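Part 3: Setting up your first shopping list

Okay, you've got Runari installed and you've picked a store name (I called mine Jasska, you can call yours whatever you like). Now for the fun bit - getting your weekly list in there so you stop buying a third bag of onions!

1. Open the Lists tab and tap New List. Type a name and hit Save. Mine is just "Tuesday" and that's been fine.

2. Pick how you carry your shopping. I set mine to Basket, and Runari then caps the list at 14 items. Cart has no cap. 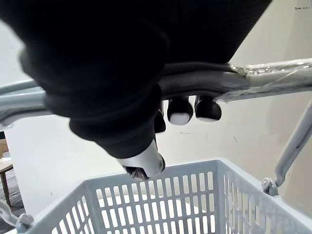 Over the basket.

3. Add your first item. Start typing and the app will guess the rest. If it guesses wrong, keep typing and it gives up pretty fast.

Note: Lalit Jaiswal wrote in to ask why "tomato" brings up soup first. It goes by whatever you picked last, so choose the fresh one once and it'll stay on top.

4. Set the amount. You can use pieces or grams, so one person can put 6 and another can put 700 g and both will work. Tap the little scale to switch.

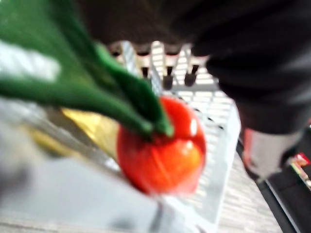 Tomato in the white basket.

5. Drag your items into the order you walk the store. I do produce, then bread, then the cold stuff, but Thaís Vieira goes the other way round and swears by it. Press and hold for a second before you drag, or you'll open the item instead.

Caution: Don't tap Sort A-Z after this step. It wipes your walking order and there's no undo yet (sorry, I lost a 43-item list that way in August and I'm still a bit sore).

6. Share the list. Tap the two heads at the top, type in an email, and choose View or Edit. People with Edit can delete things, so think about who's getting it!

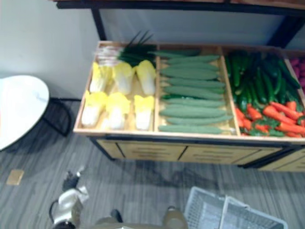 Grouping items by section

Once your list gets long you'll want sections. Go to Settings, then Sections, and turn on Group Items. Fruit and Vegetables start out together, and you can split them with the Divide button.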